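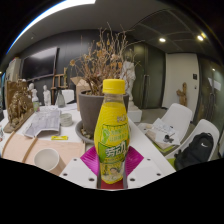 3.2 Bottles on shared tables

Drink bottles are a wonderful thing to study. They are cheap, they are everywhere, and people set them down without a second thought, so where they end up says a lot about how a table is really used. In our walk-throughs of the Pirnwood studios we wrote down every item standing on a shared work surface, 1130 entries in all, and the plastic drink bottle was the one we kept coming back to. It turned up beside plants, behind mugs, next to open boxes and on top of paperwork (once on top of our own paperwork!).

We sorted each entry by what stood next to it. Following McPhee's scheme, a neighbor is any object close enough that a person reaching for one item would have to steer past the other. Alby McPhee first drew up the scheme for kitchen counters, and we were delighted by how well it carried over to long studio tables, where a dried-out potted plant can share space with a plaster cast and last week's packaging. Two changes were needed. Plants are recorded by the spread of their branches instead of by the width of the pot, and saucers are counted as part of the pot they hold.

Color came up again and again in the interviews. People could tell us where the yellow bottle was much more readily than where the clear one was, even when both belonged to somebody else. A bright cap seems to help a great deal. Seen past a tangle of brown stems, a yellow cap is often the first part of a bottle that the eye finds, and it keeps its color from every side, while a label shows a different face with each quarter turn. The drink bottle in Figure 5 is a lovely case. Its large white characters and the small portrait below them face the viewer, and the yellow of the wrapping carries on up to the shoulder.

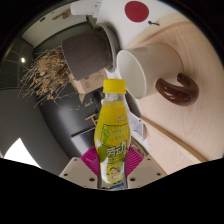

Figure 5. Yellow-capped drink bottle with a cream-colored mug as its neighbor.

Mugs are the most common neighbor of bottles in our log, and the pairing deserves a closer look. A mug is a settled object. It has a regular owner, a regular spot, and often a stain that everyone in the room can identify. A bottle is a visitor. In the Ridik room, 81 bottles were logged next to a mug, and the people we spoke to there treated the mug as the fixed point: the bottle was "by the mug," never the other way around. We heard the same wording in the Berge room, without any prompting from us, and it made our week.

Plants worked as fixed points too, including those well past their best. Dried arrangements were kept on the tables long after the last watering, and residents described them with real affection. One potter at Aslow told us she had stopped seeing hers as a plant and now thought of it as "the corner." Bottles left near such a corner were easily remembered. Bottles left on open stretches of table were mentioned less often, and their owners tended to give a direction ("down that end") when we asked where they were.

The log was closed on 14/12/2020 and checked again the following March. Entries on which the 2 coders disagreed were discussed and then recoded together. Most of the disagreements were over boxes, which one coder had treated as containers and the other as neighbors. We kept both codes for an open box, and the tables in Section 4 list them separately.

3 shares | 2 comments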